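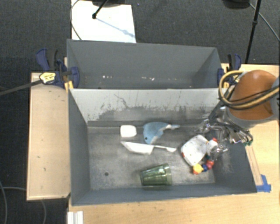
Stop asking me to round up

Bought a bag of rice last night, 8:40 pm, feet hurting, and the card screen wants to know if I'd like to round up for a good cause. Which cause? Doesn't say. There's a heart on it. There's a line behind me. I pressed yes, same as I always do, and was annoyed all the way to the bus.

I am not against giving. Let me say that first before the emails come. My mother gave to everything, church roof, school band, the neighbor's cousin's surgery. She knew where it went though. She could walk over and look at the roof.

What I'm against is the screen. It used to be a coffee can by the register and you could walk past a can. You can't walk past the screen, it sits between you and your groceries and it won't let go until you answer. Yes is a big green button. No is small and gray and says "Not today," as if I'm putting off the dentist.

The store I use is a Nanari, the one by the depot. They run theirs through an outfit called Fundbridge. I asked the girl at the register where the money goes and she said kids, she thought. Fair enough, she's paid to scan rice. I wrote to the store in July and got a letter back, a nice one, saying 72 cents of each dollar reaches "partner programs." No list of the partners. I wrote again asking for a list. Still waiting.

Maybe it's all fine. Probably it is! But I'd like to be told before I press, not after two letters.

And the spread of it. The pharmacy asks. Temska asks, and they sell tires. Paid over 80 dollars for one tire and a valve and the machine still wanted my 50 cents. The parking garage asks now. I don't know what cause a parking garage has.

My friend Fuseini Kyei says I'm making a big thing out of small change. His view, and he's said it to me more than once, is that people don't give unless they're asked and most people never get asked properly, so ask them at the till, who does it hurt. He has a point and I've chewed on it. Small money adds up, that's true. But so does small irritation. I used to put a 50 in an envelope for the food pantry on Hordiienko Street every winter. Last winter I didn't. Felt like I'd already given, all year, a few cents at a time, to a heart on a screen. That's on me partly. I still think the screen did some of it.

Also – the store gets to hold up the big check. You've seen the big check. Six feet of cardboard, manager smiling, store name across the top in letters bigger than the amount. Its our money. Put our names on it, or put nobodys.

What I'd want is pretty modest. Name the charity on the screen. Same size buttons. Post the total by the door every month with where it went. And let me say no once and have it stick for the year, the way the loyalty card manages to remember what brand of soap I like.

Or bring back the can. I'd put something in teh can.

Anyway I sent the pantry their envelope this week, winter or not. They sent a note back, handwritten, it said thank you and that they were low on cooking oil. So now I know what they need. I'm going to get some tomorrow, from Nanari I guess, and it'll ask me again.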